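Plondcombe Allotment and Garden Society
Minutes of the meeting held 2020-05-09

Saqib Memon in the chair. Minutes taken by Vega Salcedo, who asks that members stop correcting them by text message.

1. Previous minutes
The March minutes were accepted. Two members still dispute that the compost vote was ever held.

2. Watering proposal
Saqib presented the quote from Rundeo for automatic watering on the lower plots: 3,608 dollars, or 3,000 if we dig the trenches ourselves. The leaflet promises that plots will "look after themselves." Vega asked who had seen this happen. No answer was offered.
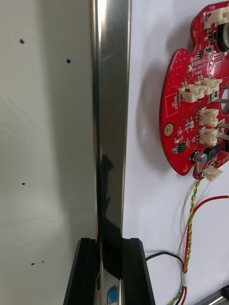
Polished steel plate.

Members on the upper plots asked why they should pay for water they will not get. Saqib said the system could be extended later. Several members remembered hearing the same about the fence.

Mr. Stojanović has kept a rain barrel for 14 years and doubts that a timer knows when beans are thirsty. He was asked to keep to the item and said he was on it.
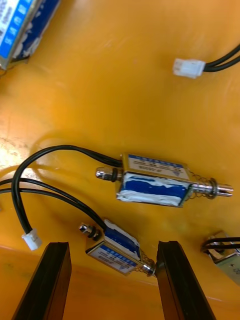
It was also pointed out that the quote leaves out repairs, and that the guarantee ends after 10 months, just when the pipes would have been through a winter. Saqib will ask Rundeo for a longer one in writing. A promise over the phone will not do.

Decision: put off until the written reply arrives.

3. Kikau seed potatoes
The supplier says Kikau resists blight. So did the supplier of last year's variety. Agreed to buy one sack and plant it on the spare plot, next to ordinary potatoes, before anyone spends more.
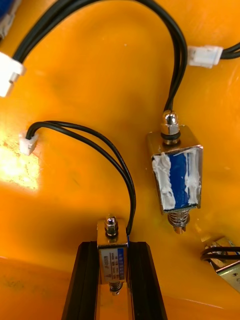
Photo: V. Salcedo

4. Slugs
Coffee grounds were recommended again. Vega tried them all last season and lost the lettuces anyway. No action.

5. Gate
The lock sticks. Saqib believes it needs oil. Others believe it needs replacing. Oil will be tried first, as it is already in the shed.

6. Any other business
A request for a scarecrow contest was heard and not seconded.

Next meeting: to be set once Rundeo replies.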